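Siu Predard T-Shirt Review: A Plain Tee That Washes Well and Folds Badly

Reviews > Clothing > Basics

The Predard is the standard crew neck T-shirt from Siu. It has no pocket and it comes in six colors. I bought three of them from the Siu counter at Sodosthorpe with my own money: one blue, one white, one charcoal. I have worn and washed all three since the start of the year. My old plain T-shirts were from Rendent, and I still had two of those in decent shape to compare against.

Short version: the fabric is good, the neck is good, the blue is a nice color, and the sleeves are a nuisance when you do laundry. I would buy it again in white. I would think harder about the other two.

Fabric

Siu lists the Predard at 161 grams per square meter. That puts it on the light side of medium. The Rendent is heavier and stiffer, and you notice the difference as soon as you pick one up in each hand. The Predard is softer out of the bag and drapes more. It doesn't stand away from the body the way the Rendent does when new.

The white is not see-through over a gray undershirt. Over a dark one, you will see the line of it. The charcoal picks up lint from towels, so I stopped washing it with towels. The blue doesn't show lint much.

None of the three has pilled on the body. The charcoal has a little pilling under the arms, where most of my shirts get it first. 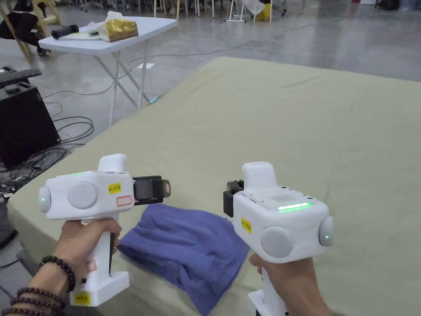
Wrinkling is the main cost of a fabric this light. If I take a Predard out of the dryer right when it stops and put it on a hanger, I can wear it without ironing. If it sits in a pile for an hour, I can't. A blue one left crumpled on a pale green mattress cover looks soft and harmless, but the creases that set while it lies like that are still there the next morning unless I hang it in the bathroom during a shower. The Rendent forgives this. I could leave one in the basket all weekend and it would come out rumpled but wearable. With the Predard, I have changed my habits a little and now I empty the dryer when it buzzes.

Ironing is quick, at least. Medium heat with a bit of steam takes care of it. The hem at the bottom is stitched in two rows and lies flat under the iron. I did the white one on high by mistake once and there was no harm done.

Color

Siu calls the blue "Night Iris." On the website it looks like navy. In person it leans toward purple, more so in daylight and less so under kitchen bulbs. I like it, but if you want navy to match navy pants, this isn't it. I wore it with navy shorts and the two didn't go together.

The dye ran a little in the first wash. I put in a white dishcloth to check and it came out faintly lilac. The second wash was clean. The care tag says to wash separately the first time, and you should do that.

Fading has been slight. Put next to a newer one at the store, mine was a shade duller across the shoulders. The charcoal has faded more than the blue.

Fit

I am 5 foot 9 with average shoulders and I wear a medium in most brands. The medium Predard fit me through the chest with some room. The body is cut wide and straight. The shoulders sit where they should. It's long enough to tuck in and stay tucked in.

The sleeves are wide for the size. On me that is comfortable in hot weather. A friend with thinner arms tried on the charcoal and said it felt like wearing somebody else's shirt. If you like a close sleeve, try one on first.

Shrinkage was small. I lost half an inch in length on each shirt over the first few washes, warm water and medium dryer heat, and it stopped there. I saw no change in width. The Rendent lost more than that.
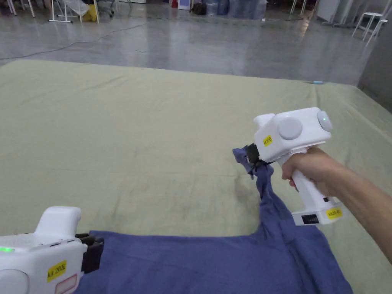

Ilham Hartono
Staff Reviewer, Clothing and Laundry
Updated 8 May 2023

Folding

I don't usually give folding its own section, but I fold a lot of laundry and this shirt made me pay attention to it.

The sleeves twist. The fabric is light and the sleeve is wide, so when you pick one up by the end, it rolls up on itself into something closer to a rope than a sleeve. You have to put it down, open it out with your palm and start over. With one shirt that doesn't matter. With a full load it gets old.

What works best for me is to lay the shirt face down on a bed or another large flat surface and smooth the body before touching the sleeves. Then I fold each side in toward the middle with the sleeve going along with it, and flatten the sleeve last. If I do the sleeves first, they move when the body moves and I get a lump at the shoulder.

Use a big surface if you have one. My ironing board is too narrow for this shirt and half of it slides off. A smooth cover is better than a textured one, and a fleece blanket is the worst of all, as the shirt sticks to it and won't smooth out.

The other way is to hold it up by the shoulders, give it a shake and fold it over on the way down.

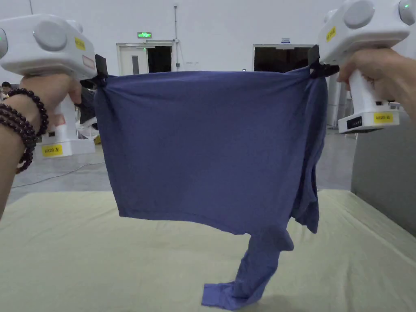 That method is faster, and it was how I did the Rendents for years. It works less well on the Predard. You need to take hold right at the shoulder seams and keep some tension between your hands, and even then one side tends to sag and bunch before the hem reaches the bed. I get a clean fold maybe half the time. The white, oddly, is easier than the blue, and I don't know why. It might be a slightly different fabric, though the tags are the same.

Once folded, the shirt makes a flat, small packet. Three Predards take up the space of two Rendents in my drawer. They also pack well for travel. Rolled, they come out of a suitcase more creased than they do folded flat, so I fold them flat.

Neck and stitching

The collar is the best part of this shirt. It is ribbed, fairly narrow, and it has kept its shape on all three. My Rendents both went wavy at the neck in their first summer. The Predard collar lies flat after washing without being pulled or pressed.

There is a strip of tape sewn across the back of the neck on the inside, and the size is printed below it. No tag to scratch you. The printing on the charcoal has mostly worn off.

I found one loose thread at the left side seam on the blue. I trimmed it and it hasn't moved. The other two had none.

Buying one

The Siu site shows 3,663 ratings for the Predard. I read through the low ones before buying. Most of the complaints were about the color not matching the photos, and I agree with those people about the blue. Quite a few were about late delivery, and I can't speak to that, having bought mine at the counter. Returns in the store are easy. I exchanged a small for a medium and was out in a few minutes.

The medium and large in white sell out often. The charcoal seems to be always in stock.

Good
Soft from the first wear
Collar holds its shape
Very little shrinkage
Packs small

Less good
Wrinkles if left in a pile
Sleeves twist and need smoothing by hand
"Night Iris" is more purple than it looks online
Charcoal fades and collects lint

Rating: 7 out of 10

I'm keeping all three. The long version of the Predard, which Siu sells with an extra two inches in the body, is on order in white and I'll add a note to this page once it has been through a few washes.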